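Thread on what I've learned from a year of buying bread at the end of the day instead of baking it or getting it from the supermarket. Long one.

1/ I moved to Warneck last February. The apartment is a four-minute walk from a bakery called Sikent, and they mark down whatever is left at 5 p.m. I started going because it was cheap. I kept going because the bread was better than anything I had been making.

2/ The markdown is 40 percent on loaves and nothing on rolls. I asked why nothing on rolls. They sell out, so the question doesn't come up.

3/ What you get depends on the weather more than anything. Rain in the afternoon means plenty left on the shelf. A warm day means one rye and a bag of ends. I stopped planning meals around a particular loaf by the second month.

4/ The first thing I got wrong was storage. I kept bread in the fridge for years. It goes stale faster in there than on the counter. Cut side down on a board works for a day or two, then a paper bag inside a loose plastic one.

5/ The second thing was size. A big country loaf is too much for one person unless you freeze half of it the night you buy it. Freezing it on day three just gives you frozen stale bread.

6/ Slice before freezing. I know everyone says this. I still froze whole halves for weeks and then stood there with a serrated knife and a brick.

7/ Slice thickness: I go a little under what feels right. Thick slices are fine fresh, but from frozen the outside gets done long before the middle.

8/ Put a sheet of parchment between every two slices if it's a wet dough like a ciabatta. Sandwich bread comes apart without it.

9/ On cost, for the people who asked last time. My bread spending came to 69 dollars over three months. Before that I was buying a supermarket loaf every week and throwing out the last third of it, so the comparison isn't close once you count the waste.

10/ Someone asked about the other place, Altent, across the river. Their sourdough is very good. It's also full price until closing and there's no parking. I go when I have another reason to be over there.

11/ Types, in order of how well they hold up after freezing: rye, whole wheat, plain white sandwich loaf, sourdough, ciabatta, baguette. I don't freeze baguette anymore. It's a same-day bread and that's fine.

12/ Seeded loaves do well too, but the seeds come off in the bag and then they come off in the toaster. Empty the crumb tray more often than you think you need to. Unplug it first.

13/ Old bread that has gone past toast: croutons at 200 if your oven is in Celsius, a bit under 400 for the rest of us. Cubes, oil, salt, shake the pan halfway. I pull them when the edges have color and the middle still gives a little, then let them sit.

14/ Breadcrumbs are the other answer. Dry the slices out on a rack overnight, then use the coarse side of a box grater. A food processor makes dust if you look away.

15/ From frozen I toast once on low, wait a minute, then again on medium. One pass on high browns the outside and leaves a cold stripe down the center.

Toasters and toast:
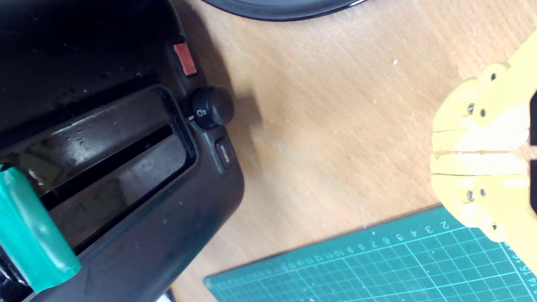
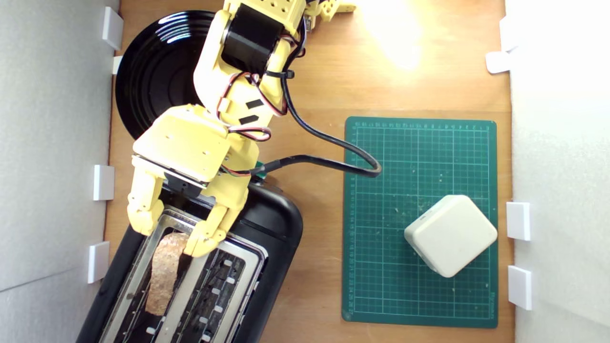
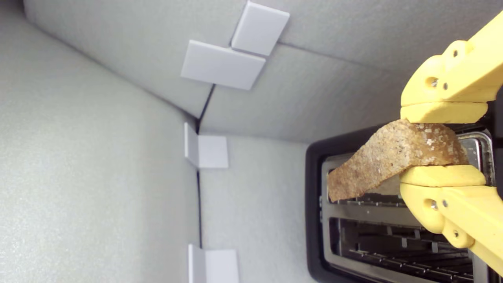
16/ Butter goes on right away or not until it's cool, depending on what you like. Right away soaks in. Cool sits on top. I do right away for rye and cool for white – no principle behind it, just habit.

17/ Things I have not figured out: how to keep a crust crisp past the first evening. A few minutes in a hot oven brings it back, but only once. The second time it turns hard all the way through.

18/ Also haven't figured out what to do with the heel of a very dark rye. Soup, maybe. I have a bag of them in the freezer.

19/ The Shin grocery on the corner has started carrying Sikent loaves in the morning, full price, usually two kinds. Good to know if you can't get there at five. They put the delivery out before 8.

20/ If you have a bakery near you, ask what time they mark down and whether they'll slice it. Mine slices for free until half an hour before closing, and after that the machine has been cleaned and you're on your own.

21/ I'll do flour next, for the people who still bake. I have most of a sack of whole wheat left from before the move and need to check whether it's still good.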